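The Long Way Back to the Baseline

Ludmila Šimko lost the first set in 22 minutes and did not seem bothered by it. She sat on the bench at the Tinoren club, drank half a bottle of water, changed her racket and went back out. An hour and a half later she had won 1-6 7-5 6-4 and was asking the tournament desk whether the practice courts stayed open after dark.

They did not, so she drove back to where she was staying and hit against a garage door until the neighbors complained.

Šimko is 31 and ranked 174 in the world, which is the highest she has ever been. Two years ago she had no ranking at all. She had stopped playing after a second operation on her left wrist and was teaching beginners in a bubble court outside Perkunix, four hours a day in winter and six in summer. She says she liked the job and was good at it.

"I had no plan to come back," she says. "People want there to be a moment. There was a lot of feeding balls to kids, and my wrist stopped hurting, and I noticed it had stopped hurting."

Her coach is Yhon Huaranga, a former doubles player who never got inside the top 700 and will tell you so before you have a chance to look it up. He grew up on slow clay at altitude, where the ball flies and nobody can keep it in the court without a lot of spin. Most of what he teaches comes from that. He wants the ball high over the net and deep, and he wants the player standing where she can hit it again.

They met when Huaranga brought a junior to the bubble for a week and needed somebody who could rally. Šimko rallied. By the third day he had stopped watching the junior.

"She hit her backhand with one hand because of the wrist," he says. "Slice, slice, slice. Very low, very ugly to play against. I asked her why she was not on the tour with this shot and she said she was too old. She was 29."

The slice is the reason she is hard to beat. Before the operations Šimko had a two-handed backhand and played like most of the women she came up with, flat and early from both wings. She could not do that anymore. The left hand came off the racket, and for months the only thing she could do on that side was chip the ball back. When the strength returned she tried the old stroke for a few weeks and found she did not trust it.

So they kept the chip and built the rest of her game around it. She runs around the backhand when she can and hits a heavy forehand. When she can't, she slices crosscourt and waits. Opponents who are used to a ball at hip height have to dig it off their shoelaces, and after an hour of that a good many of them start going for too much.

At Tinoren, in the match that began with the 22-minute set, the other player made 40 unforced errors. Huaranga keeps those numbers by hand, in pencil, on squared paper. He doesn't show them to Šimko until the following day.

The money is the difficult part. At this level a player can win two matches and still lose on the week once the hotel, the stringing and the train tickets are paid for. Šimko travels without a physio. Huaranga comes to half of her tournaments and does the rest by phone, which he says works better than people think, as long as she calls before she has talked to anyone else.

A small stringing firm called Balogun gives her string and grips, and she pays for everything else. She still teaches at the bubble when she is home. In April she played qualifying on a Monday schedule that slipped by rain, finished her last match after nine at night, and was on court with a group of eight-year-olds the next afternoon.

Her weeks on the road all look alike. She is up at six thirty and does her wrist exercises with a rubber band hooked over the door handle. She eats the same breakfast everywhere, which is eggs and bread, and gets to the site before most of the draw. She hits for 50 minutes if she has a match and two hours if she doesn't. She likes to string her own rackets, and she will do it in the hotel room with the television on if she has room for the machine.

Other players speak well of her, though several mention that she is not much fun to practice with. She doesn't talk, and she doesn't miss. One of them, who has lost to her three times, said that playing Šimko was like trying to close a suitcase.

Her results on clay took everyone's notice last season, starting with a final at the Sadex event. She came through qualifying there and won six matches in eight days, four of them in three sets. In the final she ran out of legs and lost in straight sets to a player 12 years younger. Huaranga considers it the best week of her career and also the week he learned the most about what she was doing wrong.

What she was doing wrong was practicing too much. Šimko had come back believing she had lost time and needed to make it up. She was hitting for an hour after matches, even ones that had gone three hours. He asked her to stop. She said yes and went on doing it, and he found out from a groundskeeper.

They had what both of them describe as a long conversation. The rule now is that on match days she puts the racket down once the last point is played. She has broken it, by her own count, only when she has lost the opening set badly. The garage door was one of those times. 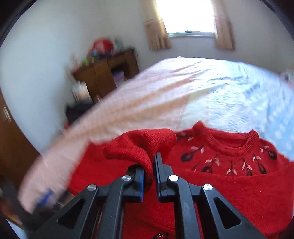
The wrist is checked every three months. The surgeon has told her there is no reason it should not hold up for several more seasons, with the usual warning that no one can promise anything about a joint that has been opened twice. She tapes it for matches and leaves it alone in practice. Cold mornings are the worst. If the first match is on at ten, she warms up indoors for longer and starts with serves at half pace.

The serve is what they are working on now. It has always been the weak part of her game, a second ball that sits up and gets punished. Huaranga has moved her toss to the right and a little farther into the court, and he has her aiming at the body instead of the corners. The speed has barely changed — he didn't expect it to — but she is getting more returns she can do something with.

There is also the question of the schedule. With her ranking where it is, Šimko can get straight into qualifying at the biggest events, where a first-round loss pays more than a title does at some of the places she has been playing. The trade is that she may go weeks without winning. Huaranga wants her to take the bigger draws. Šimko isn't sure. She has spent two years winning matches and thinks the habit is worth something.

"If I lose five first rounds, I know what my head will do," she says. "I have had that year already, when I was 24."

For the time being they have split it. She will play the larger tournaments through the clay season and go back to the smaller ones when the tour moves to grass, where her slice ought to be a serious weapon and where she has, for one reason or another, played just nine professional matches.

She has entered doubles for the grass as well, with a partner still to be confirmed. Huaranga has offered his opinion on every name she has suggested. He thinks she should play on the backhand side, and she thinks he should let her find out for herself.

The morning after the Tinoren win she was back on an outside court by eight, hitting slices down the line to a towel folded over the far corner. She lost her next match, 6-4 in the third. Then she packed her bag, called Huaranga from the parking lot and drove home to teach.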